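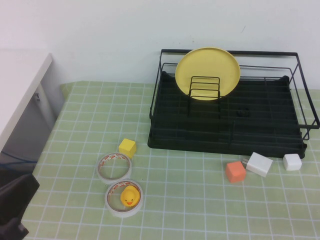

Black dish rack with yellow plate, tape rolls and small items on a green table.

Gellero, April – Wositz, a maker of goods for small kitchens, presents its new dish rack, the Grarkura. The rack is made for homes where one table must serve for cooking, eating and also for small repairs.

The Grarkura has a black drip tray with raised ribs and a wire rail on top. It is 33 centimeters deep and carries up to four dinner plates.

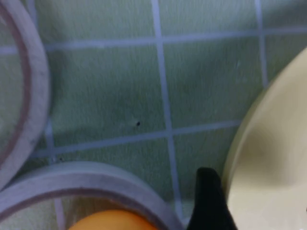 "Many of our customers keep tape, chargers and plates on the same table," said Marthinus Cele, product manager at Wositz. "We wanted a rack that leaves them enough space – and that is easy to lift when the table is needed."

A first series of 800 racks will be sold through the Botha home stores. The first 200 buyers will receive a second plate holder free of charge.

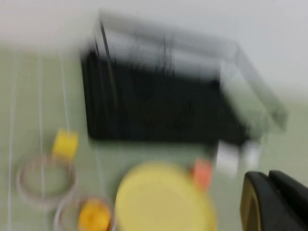 Can the tray be washed separately from the rail?
The rail comes off by hand, and both parts can be washed in the sink with warm water and normal dish soap.

Press contact: Marthinus Cele, Wositz, Gellero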